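4.2 Restricted and unrestricted income in the two partner charities

The grant records for Rodbridge and Isholm were coded in the same way. Each receipt was entered as restricted if the donor had named a purpose in writing, and as unrestricted otherwise. Verbal requests were noted but not treated as binding. Of the 64 receipts examined, 3 could not be placed in either group and were left out of the tables in this section, though they remain in the totals given in Section 3.

Rodbridge draws most of its money from sponsored events, and the funds reach its current account in small sums spread over the year. Isholm depends on a few larger grants paid in advance. The difference matters for the timing of transfers overseas. Rodbridge can send money to the Umville food programme at short notice but seldom knows in the spring what it will be able to send by August. Isholm can commit itself for a full year, yet must return to the funder for consent when local prices change and the budget lines no longer match.

Transfers to Umville were traced from the charity's bank statement to the receipt book held by the Mkhize depot, where food for the household parcels is bought and packed. Bank charges were deducted at both ends and are shown separately. Where a transfer was split between parcels and transport, the split follows the depot's own ledger — the charities' annual reports use wider headings and could not be relied on for this purpose.

Parcel contents were grouped under 5 headings: grain, pulses, oil, fresh produce and other. Fresh produce covers whole fruit and vegetables (Figure 2 shows fruit, including an avocado) but leaves out anything dried or tinned. Spending under this heading varied more from month to month than under any other, and it was the first to be cut when a transfer arrived late. Grain spending hardly moved. The depot buys grain on account and settles later, so a delay in funding is carried by the supplier for a time.

Figure 2. Whole fruit, classed as fresh produce.
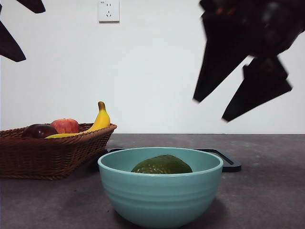 Late transfers were more common from Isholm, and in each case the delay arose while consent was being sought from the funder. Rodbridge had 2 late transfers, both caused by a missing second signature. Neither charity held a reserve set aside for the programme during the period studied. The effect of such a reserve on monthly spending is estimated in Section 4.3, using the depot ledger as the base.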